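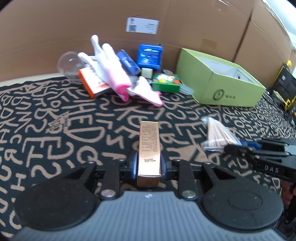
募集要項:手持ちグリッパによる操作データ収集の参加者

Wundale研究室では、手持ちグリッパを使って人の動作を記録し、その記録からロボットの把持を学習させる研究を行っています。このたび、研究課題「Fivik」の第二期の参加者を募集いたします。

第一期では3291件の動作を記録しました。そのうち、開始と終了の位置がはっきりしている1727件を学習に使用したところ、細長い紙箱の把持の成功率は71パーセントでした。一方、透明な袋や手袋のような柔らかい物では、成功率がまだ低いままです。第二期では、小さな日用品が近くに並んでいる机の上での操作を、より多く集めたいと考えています。

作業の内容
参加者は、グリッパを手に持ち、指定された品物をつかみ、持ち上げ、別の場所に置きます。紙箱の場合は、左右の側面を指先のパッドではさみます。強くはさむと箱がつぶれますので、力の加減は最初の練習で覚えていただきます。一回の参加は80分で、途中に休憩があります。二人で同じ机を使う作業もあります。

応募の条件
18歳以上の方。両手を普段どおり動かせる方。日本語または英語の説明が理解できる方。ロボットの知識や経験は必要ありません。左利きの方の記録が不足していますので、ご応募を歓迎いたします。

場所と謝礼
場所はBraven棟一階の実験室です。謝礼は当研究室の規定により、参加の当日にお支払いします。交通費は含まれません。

記録の取り扱い
グリッパのカメラの映像には、手や腕が映ることがあります。氏名は映像と別に保管します。参加の途中でやめることもでき、その場合は、ご希望により記録を削除いたします。

応募の方法
受付システムPolitisから、希望の時間帯と利き手をご記入の上、お申し込みください。受付の開始は2022年1月4日です。定員になりましたら締め切ります。結果は、採否にかかわらずメールでお知らせいたします。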